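Setting a grasp width check in Kusuma

A position-only close command tells you the fingers were sent somewhere. It does not tell you whether they hold anything. The steps below add a width check to a pick routine in Kusuma, the planner we use at Hellham, so that the arm stops before it carries nothing across the table.

Start with the empty gripper. Run the close command 4 times and log the final width from each run. Use the largest value as your closed limit, and save it in the object file under the name of the item.

For ring-shaped items, such as a round roll with a hole, the target point sits in the middle of the ring. The crust is a poor target for the planner, and a mask that fills in the hole will give you a bad depth value.
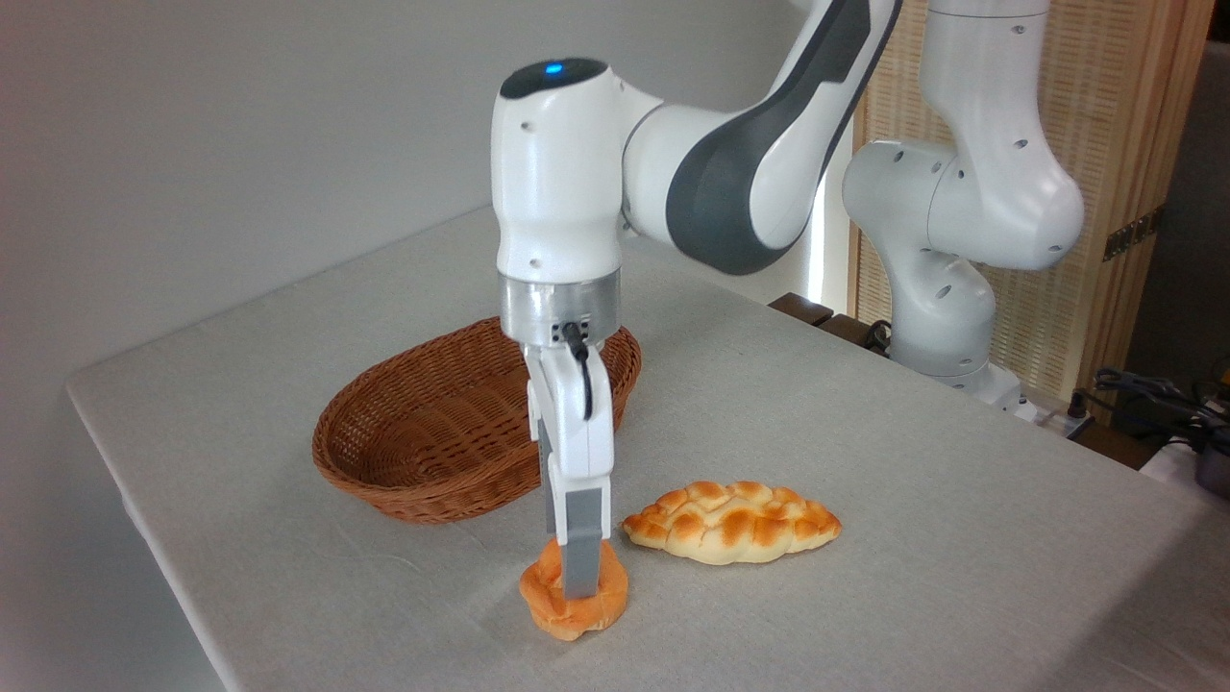

Next, set the wait time. The width reading lags behind the motor, so hold for 680 milliseconds after the close command before you read it. A shorter wait gave us false stops on soft items – bread was the worst.

Then choose which way the test runs. For an outside grasp, the width must stay above the closed limit. For an inside grasp, where the fingers push outward, log the fully open width as well and require a reading below it.

Save the file and reload the planner. Old object files from before August need the grasp direction field added by hand, or the check is skipped without a warning.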